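September, 6:40 am

Coffee. Budget sheet still open from last night, laptop hot. Have to get the equipment request to Aslak before lunch and I still don't have a number I'd put my name on.

Where it stands. Ludden gets one pot of money for the winter, everything out of the same pot, arms, grippers, spares, shipping, the lot. Torunn wants the Bellis arms ordered now, both of them, because the lead time is 13 weeks and if we wait for the next round we're into spring. I get it. But two arms with no decent demos to train on is two very expensive coat racks. Said that on the call, probably too loud.

My version: one Bellis arm now, put the rest into hand-held sets and pads and hours. Second arm when the first one can fold something.

Torunn's version: hours are cheap, arms are slow, order the slow thing first. Also not wrong. Ugh.

Things I forgot to cost last time, so I don't forget again:

- pads. They wear. Nobody budgets for pads
- the little pins in the finger joints, can't get them locally, only from Feleo and only in bags
- cables, always cables
- a case for the sets, the old one doesn't close
- table or bed?? see below

The bed question. Panum people want everything on a lab table, plain top, good lights, same height every time. Fine for a brochure. People fold on beds. The sheet has flowers all over it and the shirt is white and there's a heap of other stuff pushed up to the far side, and the arm will have to deal with all of that or it's no use to anyone. If we go with beds then the arm needs a base that can stand next to one, and the base is not in Feleo's quote. I checked twice. It is NOT in the quote. So the one-arm price I gave Torunn was wrong, too low, and I have to tell her.

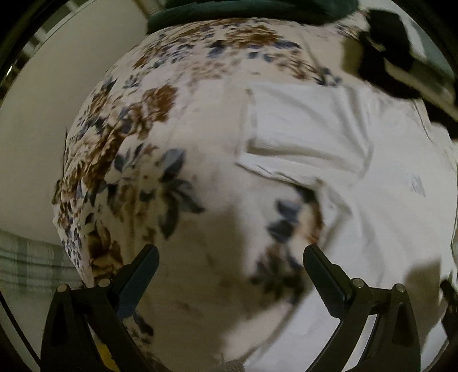 So, base. Two options. Fixed pedestal, cheap, weighs a ton, would need to be bolted or sandbagged and no one is going to let us bolt anything into a bedroom floor. Or the cart with locking wheels, costs more, but then we could move it from place to place and not need a second one. Cart. I want the cart. Need to ask if it rolls ok on tile, the spec sheet only talks about concrete.

And reach. The Bellis short arm won't make it to the middle of a big bed from the side, I don't think. Long arm is the next price up. Have asked for the real drawing instead of the sales one with the smiling guy.

Eat something.

11:15

Call with Torunn. Told her about the base. Long silence, then "how much", then another silence. She took it better than I would have. We went through the sheet line by line and she found a thing I'd entered double (the shipping, I had it on the arm line and also down at the bottom) so that gives back some of it. Not all.

She asked what the opening width on the fingers has to be for shirts. I said wide, wider than you think, you want to come down on a hem from above with the fingers apart and close on just the fabric and not on the sheet under it. This is the hard part of the whole thing honestly. Cotton on cotton. The fingers pinch whatever is there. If the robot version of the gripper opens less than the hand-held one then every demo we've paid for is a bit of a lie, and the arm is going to learn a move it can't do. So the gripper on the arm has to match. Same fingers, same pads, same travel. Wrote that in capitals in the request.

Feleo will sell matching ones. Of course they will, at a price. Two hands per arm station or one? Folding is two hands. So one arm now is... half a person. Which is Torunn's whole point about ordering both. I knew this yesterday and was sort of walking around it.

OK so maybe she's right and it IS two arms, on one cart, and we cut somewhere else. Damn.

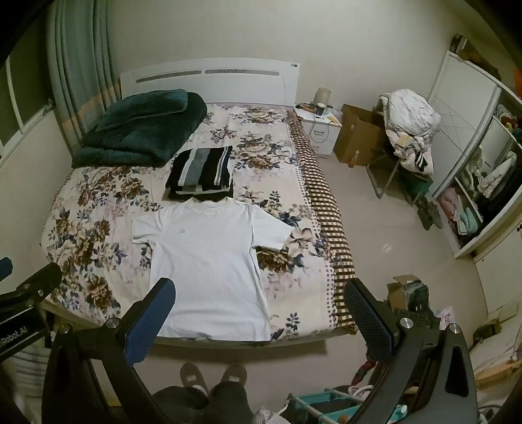

Redid the sheet with both arms in. Cuts:

- no second cart (obviously)
- 14 spare pad pairs goes down to 8. Might regret
- lab table out completely, we do it in real rooms or we don't do it
- the nice case out. Tape on the old one. It has been fine
- the fancy lights out. Bedrooms have their own lights

What I won't cut is hours. If there's one thing Ludden has got going for it it's people with the sets in their hands doing shirt after shirt. T-shirts first, sleeves in, sides in, fold up. Then trousers. Quilts not this year, a thick quilt is its own project and I'm not putting a line in for it no matter what Panum says. Torunn agrees about quilts at least.

Also room. Went over my notes for the room checklist, since the cart has a footprint now. Most people have a chair with clothes on it and boxes on the floor and a thing behind the door. You can ask them to clear one side of the bed. One side. I'd put that in the call-out for rooms, one clear side, and leave the rest how it is. Need the cart width for that. Ask Feleo. (asked, auto reply.)

3:50 pm

Sent it. Aslak wrote back inside the hour, which is never a good sign. He wants to know:

1. can we rent the arms for the first part instead of buying
2. why do the pads cost that
3. is the cart "really neccessary"

Rent: I'd looked, back in the summer, and the rental people only had the short arm. Will ask again, Torunn knows someone there. If they have the long one then everything above gets redone, hooray.

Pads: sent him the price list. It is what it is.

Cart: wrote three paragraphs, deleted two.

He didn't say anything about the hours. Hoping he didn't see them.

9:30 pm

Tired. Rental place wrote back to Torunn, they might have a long arm from November, just the one. She wants to rent that and buy one. So mixed. Different firmware maybe?? Have to check both can run off the same controller or it's a mess.

To do tomorow:
- controller question, Feleo, PHONE them don't email
- cart on tile
- cart width
- finger travel in writing, both versions
- move shipping line, again
- buy milk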